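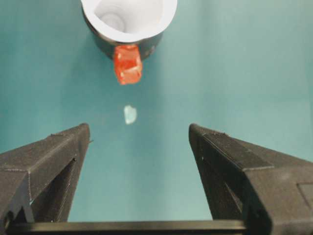

352

Chapter 6
Clay, Fire and the Everyday Cup

If you had walked down the hill into Cistcombe on a Thursday morning, in the years when the potteries were busy, you would have smelt the kilns long before you saw them. My grandmother grew up there, and she used to say that the washing never came in quite as clean as it went out – though she said it fondly, as she said most things about the place.

In the last chapter we followed raw clay from the pits at Rorkton to the workshop door. Now we come to the firing itself, and I hope you will be as taken with it as I was when I first read Ainhoa Pastor's lovely study of the Irberg kilns. Earthenware is commonly fired at a little over 1000 degrees, and stoneware hotter still. By then the clay has changed for good, and no amount of soaking will make it soft again.
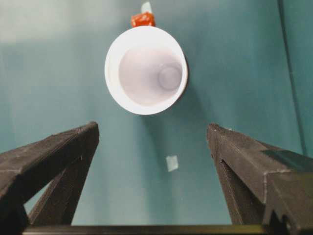 Fig. 6.1 A white cup with a thick, rounded rim.

We shall begin with glazes, which are really a kind of glass, and then turn to the kiln and the people who sat up all night to feed it.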